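Chores at the Bench: Picture Gallery

Jetdale Workshop Notes
Text by Laurinda Pinheiro
2020-06-16

Whether a machine can take over household or shop-floor chores depends on which part of the chore is meant. Moving an object from one known position to another is old work and well understood. Finding the object, choosing where to hold it, and noticing that the hold is failing are the parts that still take up our time at Jetdale.

This page covers the dish soap task, one of 15 in the current set. The set was drawn up with Kristof Bosman, who runs the packing floor at Sosside, and it mixes kitchen work with jobs from his own benches. Each task is written as a person would say it: "move the soap to the other side," "put the cap down," "turn the label to the front." A task counts as done when the object ends up standing where it was asked to stand, inside the time limit of 46 seconds. A bottle that arrives lying down is a failure, even if it is in the right place.

Clear bottles score worse than opaque ones. Depth sensing depends on light coming back from a surface, and a transparent wall returns little of it. What does come back may belong to the table or the wall behind. The colored liquid gives a usable outline, but only up to the fill line. Above that the software has to infer the sides from the cap and the base. Nektarios Katsaros wrote the first version of that step, and it placed the neck too far back on nearly every tapered bottle we tried.

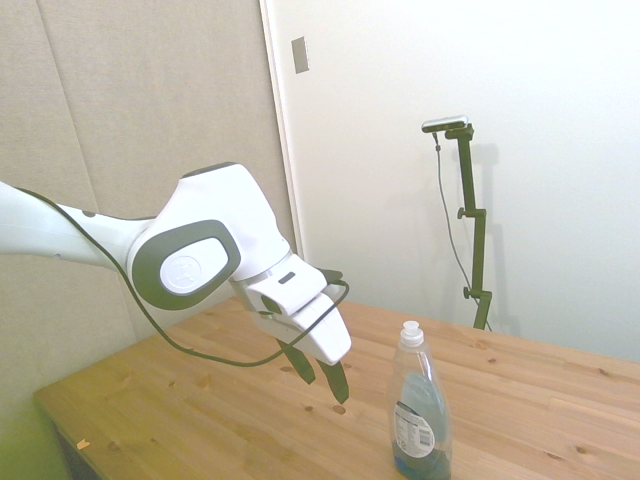

The choice of grasp height follows from the same problem. Holding low puts the fingers near the center of mass, where the body is wide and may exceed the opening of the gripper. Holding high, at the neck, is easier on the fingers but lets the contents swing. A half-full bottle is harder to carry than a full one for this reason: the liquid has room to move, and the load on the fingers shifts each time the arm speeds up or slows down.

We limit acceleration instead of top speed. This costs a few seconds per move and has removed most of the tipping at the set-down point. The remaining cases occur when the base touches on one side first. Wim Timmermans, whose firm (also Timmermans) builds our test benches, suggested lowering the bottle until contact is felt and then opening the fingers slowly. Opening them quickly pulls the bottle toward whichever finger releases last.

Results to date

The soap task has been attempted 626 times under the present rules. Those attempts are not all comparable - the grasp planner was replaced partway through - so a single success rate would say little. The failures fall into 3 groups.

Missed grasp. The fingers close beside the bottle, or push it before closing. Most of these are errors in the estimated position of the clear upper part.

Slip in transit. The grip is made but the bottle rotates between the fingers. Smooth plastic with a film of soap on it is the worst case. Raising the grip force helps until the wall begins to flex, after which the cap may open.

Poor set-down. The bottle reaches its target and falls over, or stands too close to the table edge to be counted.

A person doing this job makes the same kinds of error and corrects them without stopping. The machine usually has to back off, look again and start over. Recovery is where the time goes, and it decides whether the chore is worth handing over.

The shop-floor view

Bosman's position is that his packers would accept a slow machine but would not accept one that needs watching. Evaristo Farina, who plans the line at Vustusar, takes the opposite view. He would assign one person to several slow stations and let that person clear the faults. Both are reasonable for their own floors. Neither arrangement carries over to a kitchen, where the person who would clear the fault is the one who wanted to be spared the work.

Next round

The August round keeps the soap task and adds squeezing out a measured amount onto a sponge. Katsaros expects the squeeze to be simple and the measuring to be hard. The time limit stays the same. Requests for the task list can be sent to Pinheiro at the Jetdale workshop.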